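4.2 Containers and where they were kept

Households were free to choose what they sorted small items into, and we recorded the choice at the first visit and again in February. Shoeboxes, biscuit tins and drawer inserts all came up, but the most common answer was a plastic basket with openings in the walls. In the interviews people called these "the slotted ones" or simply "the baskets," and we use the second term from here on.

Participants gave two main grounds for preferring baskets. The first was that they could tell from the side whether anything was left inside. The second was cleaning. Crumbs and dust fall through the openings or can be rinsed out, while a solid tin has to be wiped. Price was mentioned less often than we expected, and color hardly at all — most people had bought whatever the shop had on the day.

Where the basket stood mattered more than its size. Baskets kept on a table or counter were used daily in 8 of the 18 households. Those kept on a shelf above shoulder height were filled once and then left alone, and by the second visit 6 households had stopped using them. Lyimo reports the same pattern for pantry shelves, though that study looked only at food.

Color did matter in one respect. A dark basket on a pale surface was easy to find, and people put it back in the same spot. The contrast is plain in Figure 3. 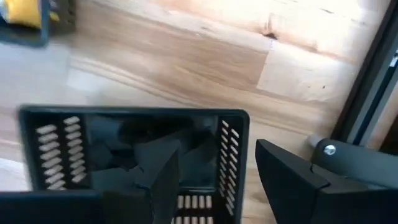
Figure 3. Black plastic basket with slotted walls on a light wooden surface.

Imani Mabula objected at this point in the group discussion that an open basket on a table fills up with whatever is in people's hands, and that a lid would have kept hers in order. Two others agreed with her. We had not asked about lids in the first round, so the question was added to the February form.

The answers were mixed. Lids kept unrelated items out, but they also became a place to put things down, and several participants had taken theirs off within days. We return to this in Section 5.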